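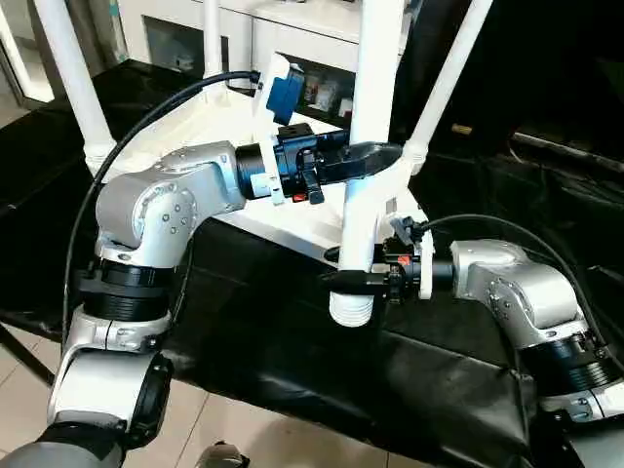

Demonstration gathering is the stage of a robot learning project in which examples of a task are recorded so that a learning system can later be trained to carry it out. An example, usually called an episode, holds the camera streams, the joint positions of each arm, the state of each gripper and a short written label. Household furniture is a common subject for two-armed work. In chair handling, both grippers may have to close on one part, such as a single white leg of an upturned chair with one gripper above the other, and the recorded joint positions then describe a linked motion of both arms. This article deals mainly with furniture tasks of that type, and with the practice followed at the Kernley workshop in Tarkau.

## Background

Early recordings of manipulation tasks were often made by moving a robot's joints by hand. The method is cheap and still used, but the person's hands and body tend to appear in the camera views, and moving two arms at once this way is hard for one person. Remote operation avoids both problems. The operator moves a pair of lighter leader arms, or a pair of hand controllers, and the working arms follow.

Furniture was slow to enter such collections. Tabletop tasks with cups, blocks and cloths need little floor space and can be reset in seconds. A chair is large compared with the reach of most arms, has thin parts that hide one another, and can shift as a whole when one part is pushed.

## Recording an episode

An episode begins from a start state written on the task sheet. For a chair, the sheet gives the way up, the side facing the robot and the part to be worked on. The operator brings the arms to a rest position, starts the recording and performs the task without stopping. The episode is closed when the arms are back at rest.

In the Kernley practice, operators work in sets of 27 episodes and change one condition between sets. The condition may be the angle of the chair, the lighting, the height of the arms or the model of chair. Changes within a set are kept small. An operator takes a break after each set, and the grippers are checked for wear at the same time.

Pauses are a known source of trouble. A system trained on episodes with long waits may learn to wait as well, and will sometimes stop in the middle of a motion. Operators are asked to plan the whole motion before starting. Pauses longer than five seconds are marked for review.

## Camera views

Most two-armed setups record at least one view from the head and one from each wrist. The head view covers the work area and shows how the arms stand in relation to each other. It is often blocked by the arms themselves when both are reaching toward the middle.
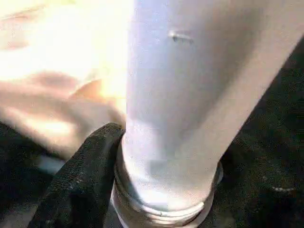

Wrist views are used for the last part of an approach and for the grip itself. They move with the gripper, so a finger is normally present in the picture and gives a fixed reference. Their weak points are glare on pale surfaces, blur on anything close behind the target, and a narrow field of view. On plain tubes there may be very little surface detail to show how far along its length the gripper is. Ridges, seams and end caps are useful for this purpose, and some task sheets name them as the place to grip.

Exposure is generally locked before a set. With automatic exposure, a white part entering the view can darken everything else, and the same grip may look different from one episode to the next.

## Labels and review

Each episode is given a task label, a result and, where needed, a note. The Grurance format, used at Kernley, allows six result codes:

- complete
- complete with regrip
- partial
- dropped
- stopped by operator
- recording fault

Episodes coded as recording faults are removed. The others are kept, although not all are used for training. Regrips are often left in on purpose, as they show the system how to recover from a poor first grip. Drops are stored separately and are used mainly to train models that judge whether an attempt is going well.

Review is done by a second person, who watches the views side by side and checks that the timing agrees between them. A delay between a wrist view and the joint record is hard to see in slow motions and is easiest to find at the moment a gripper closes.

## The Ardeleanu set

The Ardeleanu set is a collection of chair and stool episodes recorded in Tarkau. Recording began in May, and the set was closed at 2000 episodes. It covers gripping, turning, steadying and fitting parts. Stools were added late and make up the smaller share.

Its main limit is the lack of variety in flooring and background, all episodes having been recorded in one building. Upholstered seats are also treated as rigid in the labels, although padding can give way when a chair rests on it.

## See also

- Imitation learning
- Remote operation
- Two-armed manipulation
- Wrist camera calibration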